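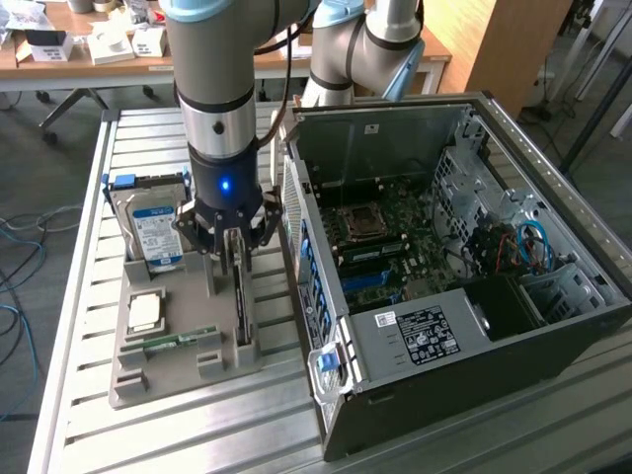

Sorting the parts before the rebuild

The desktop computer in the study at Skelham has been due for attention for some time. It was purchased second-hand from Zornell for use as the household's file store, and it had never been opened fully until this March. The following notes are placed on record for readers who keep similar equipment and intend to carry out the work at home.

The first decision concerned the storage of loose parts. In former years these were kept in an envelope in the desk drawer, an arrangement I do not recommend. Memory in particular should have a slot or recess of its own, and a hard drive is easier to pick up when it stands on end. A shallow tray with fitted pockets meets both needs. It should be kept to the left of the case by a right-handed person, as the screwdriver will otherwise be laid on top of it.

The case itself is best worked on lying on its side with the side panel off. Cables should be moved clear of the motherboard before any part is handled. The mains lead must be removed from the wall and not merely switched off at the back.

The following order was adopted:

Memory first, pressed down evenly until both ends are home.
Processor next, with the corner mark checked twice against the socket.
Hard drive last, with its rails attached beforehand.

On reflection the processor ought to have come first, as the cooler is large and the memory had to be taken out again to make space for it. The order will be amended on the next occasion.

A total of 2,283 files was copied to the drive after the rebuild, of which 152 were found to be duplicates. These have been deleted, with the exception of the Drarkden holiday photographs, where the two sets differ in their dates and the correct one has not been established.

A replacement case fan has been ordered from D'Souza. The side panel will remain off until it arrives.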